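Chopsticks, and how to keep them nice
Kitchen tips from Isabelle Boychuk

I love chopsticks. I use them for noodles, obviously, but also for whisking eggs, turning bacon, fishing toast out of the toaster (unplugged, please!) and getting the last olive out of a tall jar. For years, though, mine lived in a drawer with the spatulas, and every time I wanted a pair I came up with one long pale one and one short dark one. If that sounds familiar, read on, because sorting them out takes next to no time and it's oddly cheering.

Stand them up

A plastic utensil basket with cut-out slots in the sides is the best home I've found. Air gets all the way round the sticks, and you can rinse the whole thing under the tap when the bottom gets grubby. Get one with a divider if you can. I like everyday pairs on one side and the long cooking ones on the other, thin ends up so the tips dry first. Mine came from the market at Gunotbridge and I've since bought a second for my sister, who didn't ask for it but is now a convert.

Don't pack it tight! If you have to wiggle a stick to get it out, there are too many in there.

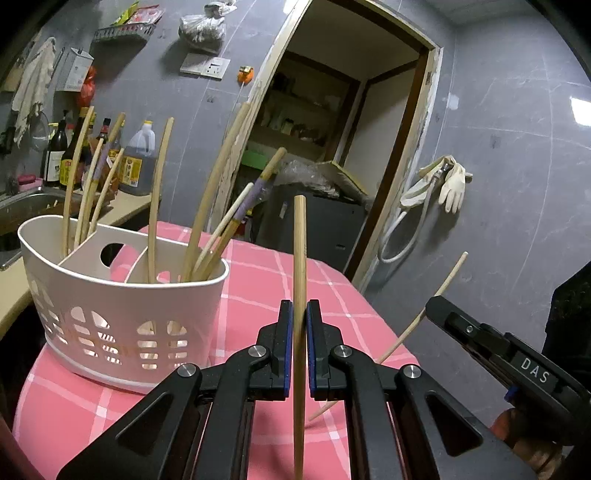 Washing is quick. Warm water, a drop of washing-up liquid, and a soft sponge pulled from the thick end to the tip. Roll them between your palms in a tea towel afterwards - two or three goes does it - and then stand them up. Plain wood hates a long soak, so please don't leave them in the bowl overnight with the frying pan. I keep mine out of the dishwasher too.

Every couple of months, usually when it's raining and I'm in the mood, I give the wooden ones a wipe with food-grade mineral oil. Put a few drops on a bit of kitchen roll, rub it in, leave them on a rack until morning and buff off what's left. The colour comes up beautifully! If a tip has gone furry, a light rub with 400 grit sandpaper sorts it out before the oil goes on. Any that have split go in the shed, where they make very good plant markers and stirrers for paint.

Finding a pair

My friend Taha Benjelloun put me on to this one. Mark each pair at the thick end with the same colour, well away from the part that touches food. A narrow band of patterned tape looks lovely and you can spot its partner straight away. Wrap it round once, overlap the end a little and press it down hard with your thumbnail. It will need replacing now and then if it gets wet a lot, but choosing the new pattern is half the fun. Children get very attached to theirs, I should warn you. 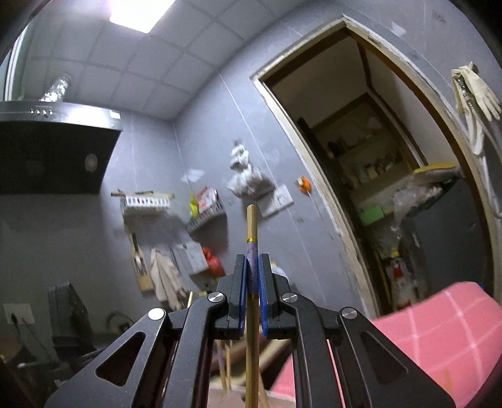
Can I keep metal and wooden chopsticks in the same basket?
They'll be fine together as long as everything is dry when it goes in. Metal ones are heavier, so give them their own compartment if the basket tends to tip.

One more thing while you're at it: wipe down the tablecloth or shelf under the basket before you put it back. Drips collect there, and a folded cloth underneath will catch them for the first hour or so after washing up.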